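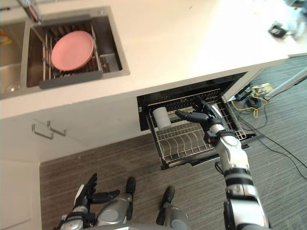 Escorredor Dokska para dentro do lava-loiça: dois meses de uso

Comprei o escorredor Dokska em maio, na loja da Ridamport, por 44 euros. Tinha um modelo antigo de pousar na bancada, com tabuleiro por baixo, que ocupava o espaço onde costumo cortar legumes e deixava uma marca de calcário que dava trabalho a tirar. Queria uma coisa que ficasse dentro da cuba e pingasse diretamente para o ralo.

A estrutura é cinzenta e os dentes são de metal fino, em filas. Não há montagem. Tira-se da caixa, lava-se e pousa-se no fundo do lava-loiça. Convém medir a cuba antes de encomendar. Na minha entra, mas com pouca folga, e a torneira tem de ficar virada para o lado quando quero pôr uma travessa alta.

Os pratos rasos ficam bem seguros. Uso um serviço cor-de-rosa com rebordo levantado e cada prato fica de pé, um pouco inclinado para trás, sem escorregar. Com pratos de sopa a coisa piora, porque são fundos e obrigam a saltar uma fila. As tigelas pequenas tombam. Acabo por as deixar viradas para baixo por cima dos dentes, e a água fica presa no pé da tigela.

Copos e chávenas: não recomendo. Não há apoio próprio e os dentes são demasiado juntos para um copo largo. Os meus vão todos para a gaveta da máquina, que tem mais espaço entre os arames, e mesmo aí há um copo branco cilíndrico que só cabe deitado.

Quem tem máquina de lavar pode perguntar para que quer um escorredor. Somos dois em casa e a máquina só trabalha quando está cheia. O prato do pequeno-almoço, a tábua e as facas lavo-os à mão. Para essa quantidade o Dokska chega. Para um jantar de família não chega, e é preciso esvaziá-lo a meio.

A limpeza é simples. Passo uma esponja com vinagre uma vez por semana, com mais cuidado na zona onde os dentes encontram a estrutura, que é onde se junta gordura. Até agora não tem ferrugem. O fundo da cuba ganhou dois riscos leves na primeira semana. Pus uns pés de silicone da Wullar e não apareceram mais.

Antes deste experimentei o Sarmiento, de enrolar, que se estende por cima da cuba. É mais fácil de arrumar e aguenta panelas, mas os pratos ficam deitados e demoram muito a secar. Devolvi-o.

A favor: bancada livre, pratos estáveis, lavagem fácil.
Contra: ocupa a cuba, não serve para copos, risca o inox se não levar proteção, o preço é alto para o tamanho.

Voltava a comprar, mas só para uma cozinha com duas cubas. Com uma só, passava o dia a tirá-lo e a pô-lo.

Amparo Manzano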